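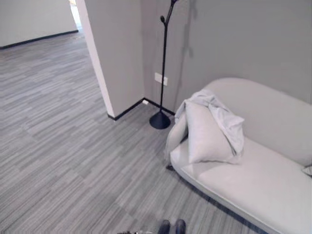

4. Callbacks after window replacement: results from the Brandamlow homes

4.1 What we were counting

A callback, for this paper, is any return visit by a fitter to a window that had already been signed off. Not a visit for a missed delivery. Not a visit to collect a ladder. If the householder rang and the fitter came back and touched the window, the sill, the trim or the sealant, it went in. If they rang and got talked through it on the phone, it went in a separate column and we come back to that in 4.5.

We wrote to 101 households on the Brandamlow estate who had replacement windows put in under the Dresholm scheme. Of these 69 agreed to take part and let us see their paperwork. The rest either didn't answer or had moved, a few said no. We did not chase. Records were closed on 30/08/2020 and nothing that came in after is used, even where we know about it.

All the jobs were whole-house replacements, same window range throughout (Cabrera casements, double glazed, white), three fitting teams. That was the attraction of the site. Most of the earlier work on callbacks mixes up makes of window with quality of fitting and then can't pull them apart again. With one range of window the product drops out of it, or nearly. It doesn't drop out completely, see the note on hinges below.

Figure 4 has the striped carpet and the off-white sofa of a sitting room. Room type was taken from the fitters' sheets as written: sitting room, kitchen, bedroom, bathroom, stairs or landing, other. Where a sheet said "front" or "back" and no more, we asked the householder.

4.2 How many and how soon

24 of the 69 homes had at least one callback. That is higher than the scheme managers expected and lower than the fitters told us to expect. Most homes in that group had one visit only. A handful had two, one had four, and that one is dealt with seperately because it was really a dispute about a party wall.

Timing was the clearest thing in the data. Callbacks bunched up at the start, in the first fortnight, then went quiet, then came back with the first proper cold spell. Two groups really. The early ones were things people could see or feel with their hands: a handle catching, a scratch on a frame, trim not meeting in the corner, a sash that wanted lifting before it would lock. The late ones were things people felt on their neck. Draughts mostly. Some damp on the inside of the sill, which the householder nearly always called a leak and the fitter nearly always called condensation.

We'd planned to treat these as one series and had to drop that. They have different causes, they get reported by different people in the house (early ones by whoever was in for the fitting, late ones by whoever sits nearest the window) and a single average time-to-callback would sit in the gap between them where hardly anything happened.

4.3 Reasons given

Coding was done twice, by Yurani Ospina and Mesfin Weldu, working from the same job sheets without seeing each other's codes. They agreed on most. Where they didn't it was usually sealing against adjustment: a draught at the hinge side can be a gap in the sealant round the frame or a sash pulled slightly out of square, and the sheet often just says "eased and resealed" which is both. Those were coded as both. We know that inflates the total of reasons over the total of visits. Left it in.

Sealing faults came out as the largest reason. Inside and outside sealant both, but the inside was worse. The outside bead gets looked at by the team leader from the pavement and the inside one gets done last thing, when the van is half loaded. Fitters said this to us themselves, quite freely.

Adjustment was second. Hinges, locking points, handles. One batch of hinges seems to have been stiff from the factory and we can't rule out that some of these visits belong to the product and not the fitting. Cabrera changed the hinges on request and the householders concerned had no more trouble in the period.

Making good was third and this is the one that gets left out of most counts. Plaster knocked off the reveal, a cracked tile under a kitchen window, wallpaper torn along an edge. Strictly these are not faults in the window at all. But the householder rings the same number, the same fitter turns out, and the cost lands in the same place. Leaving them out makes a scheme look tidier than it is.

Glass came last. Only a few, all seen within days, all replaced without argument.

4.4 Cure time and the sealant question

The sealant used inside was Clitetti, in white. The guidance sheet given to the teams asked for around 72 hours before the bead was painted or before furniture and blinds were pushed back hard against it. In practice this was rarely passed on. We asked every household what they had been told. Many remembered being told about the handles and the keys, some about the trickle vents, very few about leaving the sealant alone.

So people put the blinds back up that evening. Of course they did, they'd been without them all day.

Homes where the householder did remember being told to wait had fewer late callbacks for draughts. The difference is in the direction you would guess but the group is small and we would not lean on it. There is also an obvious problem, that a team who bother to explain the sealant are probably a team who bother with the sealant. We can't seperate those two with the records we have. A trial where the leaflet is handed out at random would do it, cheaply, and we'd like somebody to run one.

Jhair Huanca went back through the sheets for weather on the fitting day, on the idea that beads laid in the wet would fail sooner. Nothing there. Teams mostly stopped for heavy rain anyway so there was not much wet-day work to compare. July jobs looked a bit worse than the others for adjustment faults, possibly heat in the frames on the south-facing side, possibly just a new fitter starting that month. Could be either.

4.5 Calls that never became visits

Easy to miss these. The phone log at the scheme office was kept by hand, and for part of the period by different people with different ideas of what was worth writing down. Tài Đào typed it all up and matched it to addresses.

Most calls with no visit were about three things. How to take the night vent position off. What to clean the frames with. Whether misting on the outside of the glass in the morning means the unit has failed (it does not, and the office had a good short answer for this which we'd suggest printing on the handover sheet).

A smaller number were real faults which the householder was talked out of, or gave up on. We know this because when we visited, we were shown them. A sash that needed a shoulder. A gap you could feel with a wet finger. One person had run brown parcel tape down the whole hinge side and was quite happy with it. None of these count as callbacks under our definition and so our figure for homes with a callback is a floor for homes with a fault. How far above the floor the true number sits we can't say from this.

4.6 Differences between teams

Asked about this more than anything else, so briefly. There were differences. They were not large, and they moved about depending on which sort of fault you looked at. The team with the fewest sealing faults had the most complaints over making good. The fastest team was not the worst on anything.

Teams were not given streets at random. The older end of the estate, with the deeper reveals and the softer plaster, went mainly to one team because they had the right fixings on their van in the first week and it just carried on like that. Jhosep Huaranga redid the comparison within street only, and most of the gap between teams closed up. What was left was the inside sealing. We would not want anyone's pay or next contract to hang on these numbers and said so to the scheme at the time.

4.7 Limits

One estate, one window range, three teams. Householders who said yes to us may be the ones with something to say, or the ones with nothing to hide from visitors, it cuts both ways. Tenants and owners are lumped together becuase the scheme's own records did not split them until late on. Flats above the shops left out, scaffolding made them a different sort of job.

Costs are not covered in this section. The office recorded fitter time on return visits but not travel, and parts were booked to the original job, so any cost per callback worked out from that would be too low. We give what can be given in Section 5, along with the handover sheet the teams were using and the version we'd put in its place.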